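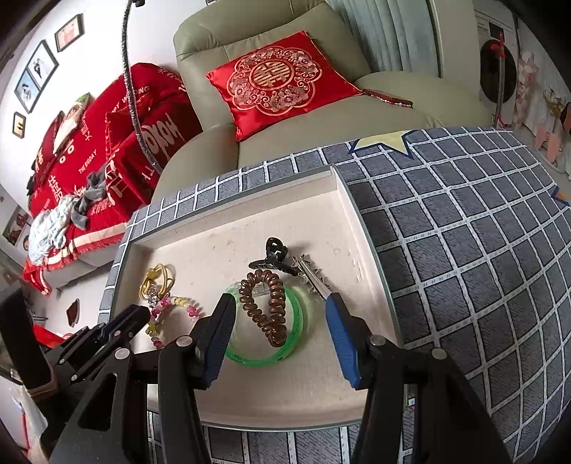
Hair ties, clips and a beaded bracelet in a box lid. Which one would you pick?

How Do Hair Things Hold On?

Your hair is slippery, and it never stops moving. You run, you flop on the couch, you hang upside down from the monkey bars! So how does one small tie keep a ponytail in place? Let's tip out the hair box and find out.

Stretch and squeeze

Start with the shiny brown tie, the one that looks like an old telephone cord. It's called a spiral tie. When you pull it, the coils open up, and when you let go they try to spring back to the size they were before. That springing back is what hugs your ponytail. The bumps in the coils help too, because hair settles into the dips between them.

The mustard-yellow tie is elastic as well, but its cords are looped. It also has a round yellow bead and a bunch of clear beads that catch the light. (Beads are just for fun. They don't hold anything!)

Teeth that don't bite

Now look at the black claw clip. It has teeth down both sides, like two combs facing each other. Most claw clips have a spring hidden at the hinge. Squeeze the top and the teeth open wide. Let go and the spring pushes them shut, right through a twist of hair.

The silver clip works with long, thin prongs. Prongs like these slide in close to your head and pinch a little hair between them. Fancy edges make a clip prettier, and they're nice to look at up close.

And the bracelet?

Okay, it isn't for hair! But pink, rose and yellow beads love to end up in the same box as everything else.

Try it yourself

You need 2 different hair ties and a doll with long hair, or a patient friend.

Make a ponytail with the first tie. Have your friend jump 5 times, or bounce the doll. Did the ponytail slide down? Now do the same with the second tie and see which one held better. Draw what happened, and try it again with a braid!

Words to know
Elastic: able to stretch and spring back
Coil: a shape that winds around and around
Prong: a long, thin, pointed part

Written by Keabetswe Mthembu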